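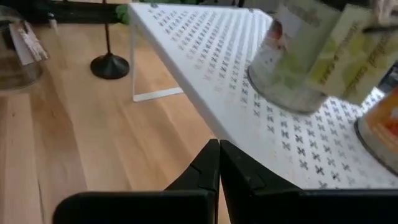 the riser in question, on the counter

Thread: White metal shelf riser – keep or return?

gildale_kitchen
Bought this to get a second level out of the counter next to the stove. White metal, little x-shaped cutouts all over the top, a thin bent leg at the end. The idea was mugs on top, plates below. My husband says I have purchased a small bridge. I have until the end of September to send it back. Does anyone live with one of these and still like it?

mairead_m
Had mine five years. The top is fine. The legs will mark butcher block if you drag it, so don't drag it. Stick felt on the feet.

dlubis84
Felt on a kitchen counter is a sponge with ambitions. Get the clear rubber dots.

mairead_m
My felt has been there the whole five years and has not become a sponge.

dlubis84
Have you looked under it?

mairead_m
I have now looked under it. I'm switching to the dots.

quintana_a
Going against the room here: return it. Holes in a kitchen shelf are a crumb delivery system. Everything you set on top sheds onto whatever you keep underneath, and then you're washing clean plates. I had a Stirkari one with round holes and ended up lining it with shelf paper, so I'd paid for holes and then paid again to cover them.

roisin_c
Depends what goes on it. Mine holds mugs upside down and the holes let them air out. I wouldn't put a toaster up there.

quintana_a
Everybody puts the toaster up there eventually.

gildale_kitchen
The toaster was going to go up there.

dlubis84
Please don't. Mine was an Ikholm and it bowed in the middle under a stand mixer. Admittedly the mixer was my idea.

roisin_c
How tall is the gap on yours? If dinner plates only go in at an angle you'll stop using the bottom half by the second week. I keep cutting boards under mine, flat, and the salt.

gildale_kitchen
Tall enough for the plates, if I take them out in a stack and swear a little. Bowls are easier.

mairead_m
Then bowls below, mugs on top, toaster stays where it is. What finish is on the wood? If it's oiled, lift the thing when you wipe down or you'll get a line where the foot sits.

gildale_kitchen
Oil. I'm told it was done before we moved in, by someone who left us half a can and no instructions.

quintana_a
Still say return it.

gildale_kitchen
Keeping it through the month. Dots ordered, 200 to a pack, so if anybody needs 196 rubber dots, message me.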